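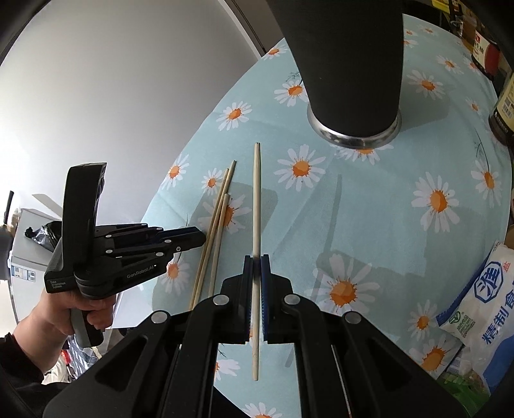

A reader from Tilleck asks whether wooden chopsticks should be thrown away at the first sign of wear, or whether they may be kept as long as they stay straight.

Firkby Household Service
29 May 2025

1/ Thank you for the question. Straightness is only one consideration. Wooden chopsticks should be replaced when the surface splinters, when the tips crack, or when a smell remains after washing.

2/ Before sorting, lay all wooden chopsticks on a clean cloth or a dry table. Match them by length first, then by the shape of the tip. Color is a poor guide, as wood from the same set may darken unevenly with use.

3/ Chopsticks without a partner need not be discarded. They are suitable for stirring, for testing cakes and for lifting noodles out of a pot. We recommend keeping no more than 2 of them for this purpose.

4/ Wash by hand in warm water with a small amount of dish soap. Do not leave wooden utensils standing in the sink. Prolonged soaking raises the grain and loosens any printed or painted decoration.

5/ Drying is the step most often shortened. Allow 8 hours on a rack or towel before wooden utensils go back into a holder. In humid rooms the period should be longer - nearly 18 hours in our own kitchen at Panudmont last September.

6/ A round container on the table is a practical place for chopsticks, spoons and rice paddles in daily use. Place the thicker ends down, so that the tips stay clear of the bottom, where crumbs and moisture collect. 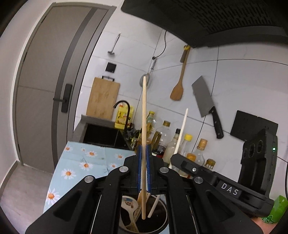

Chopsticks and a utensil container, with the daisy tablecloth at left.

7/ The container itself should be emptied and washed once a week. Wipe the inside dry and leave it open to the air before refilling. If the bottom shows dark spots that do not wash off, the container should be replaced.

8/ Printed tablecloths may be used for sorting, provided they are clean. Shake the cloth outdoors afterward and fold it along different lines each time - permanent creases are usually the result of repeated folding in one place.

9/ Residents of Firkby and Tilleck may request the printed care sheet, "Wood at the Table," from the Vogler Street office. Requests are answered within 48 hours.

10/ Questions on bamboo steamers and cutting boards have also been received. They will be addressed in a separate thread.

Last updated: 29 May

Contact | © Firkby Household Service | Back to top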